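04/12/2019

I moved to Arboleda in July, and since then I write letters again. My goal is one letter every 2 weeks, by hand. In my first month I made more than 100 mistakes, I think, but my friends are kind people.

Paper from the shop in Druseck is good for ink - 60 sheets last me a long time. I keep stamps and envelopes together, so that I do not have to look for them in the evening.
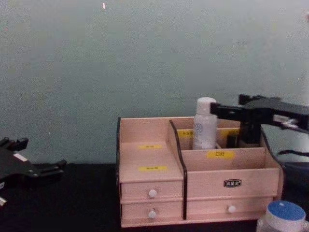 ## What I write

Mostly small things: the weather, the soup, the bus to Prirkthorpe.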